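I bought the box for the tin, if I'm being truthful. It was at the house clearance out past Grova, a square biscuit tin with roses on the lid, and under it there was a stack of old mounted portraits tied up with kitchen string. The man wanted two dollars for the tin and threw in the portraits because he didn't want to carry them back to the van. So now I own 19 cabinet cards and I've done almost nothing else with my evenings since!

For anybody who hasn't run into them, cabinet cards are those stiff studio portraits from the later 1800s, a thin print glued onto thick board, usually with the photographer's name along the bottom in very fancy lettering. People stood them up on shelves and in cabinets (hence the name). Mine are nearly all from the same studio, which signed itself Ambaye, with a curly A that takes up far more room than it needs.

Most of the sitters look like they're waiting for a tooth to be pulled. There's one woman I love, though. She has a book open on her lap and she's looking over the top of it at somebody off to the left, and you can tell she's just about had enough of him. No name on the back. I've been calling her the Librarian.

I brought the whole stack to Lensa Gebretsadik, who used to frame pictures for a living and knows a lot more than I do about paper. She went through them at her kitchen table and got me to stop doing several things right away. No rubber bands. No sticky corners. No wiping them with a damp cloth, which I had already done to one, sorry, whoever you are. She likes a soft dry brush, and only if the dirt is loose. If it's stuck, leave it.

She also showed me how to write on the backs, meaning a soft pencil, very lightly, on the board and never on the print. I'd been about to use a ballpoint. I got a look for that.

Then there's the back of the cards, which I'm starting to like better than the front. The later ones have a whole advertisement printed there, with a sunburst and a palette and a promise that "copies may be had at any time." I keep thinking about that line. Somewhere there must have been shelves and shelves of glass negatives, all numbered, just in case somebody's aunt wanted another one. Two of my cards have a number penciled in the corner, 200 and 500, and I'd give a lot to know how far apart in time those two sittings were. A summer? Five years? The 500 has much bigger sleeves, so I'm leaning toward years, but sleeves are not exactly proof.

Ayana Negussie thinks I should scan everything and put it online in case a relative turns up. I do want to, but my scanner makes every brown thing look orange and I've been fighting with it since early March.

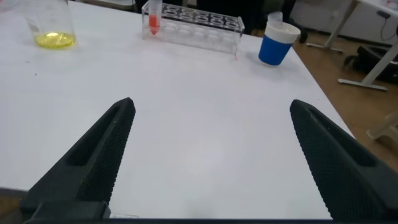 I did get one decent scan of the Librarian by turning off every automatic setting I could find and putting a sheet of black paper behind her. The fading at the edges shows up a lot more than it does in my hand, and so does a tiny scratch across the book that I'd never noticed. Now I can't stop seeing it.

As for storage, they're in paper envelopes inside a plain archive box, standing up, with a bit of card at the end so they don't slump. The tin has buttons in it. I wanted so badly to keep them in the tin, but Lensa said it smelled of rust and she was right, it does.

Next I'm hoping to look through the old town directories and find out where the Ambaye studio was. One card says "over the bakery" and nothing else, which must have been plenty if you lived there. If you have any cards with that same curly A, please leave me a comment, and tell me what number is penciled on yours!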